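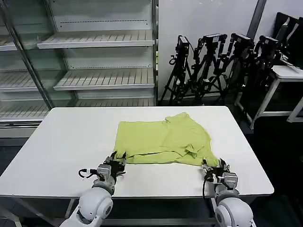 Local History Help: Churches and Clergy

Was the minister of the Keogh chapel ever ordained?

Posted by Parano, 12/12/22

I am preparing a short history of the chapel at Keogh, founded in 1935. Its first minister signed 40 marriage records, yet the denomination's yearbooks do not list him. Which records should be consulted, and would the marriages have been valid?

Fonovia

Denominational yearbooks frequently omitted clergy who served without a salary. Please write to the regional archive and request the ordination register and the minutes for the seven years before the chapel opened. The county clerk may also hold a file of persons licensed to perform marriages. On validity, many states protected couples who married in good faith, but the wording of the law at that date must be checked.

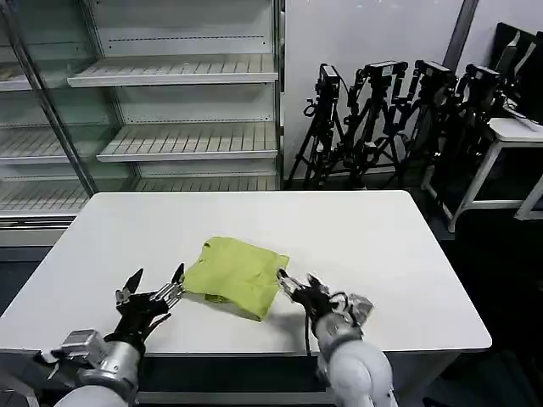

Yellow-green garment, folded, on a white table.

Kisier

He was probably a lay preacher. There were many of them.

Keogh Reader

I would add the newspapers to the list above. A town of 600 people generally reported the arrival of a new minister, and the notice often named his previous church. Begin with January of the founding year. Letters of transfer, where they survive, are filed under the sending congregation.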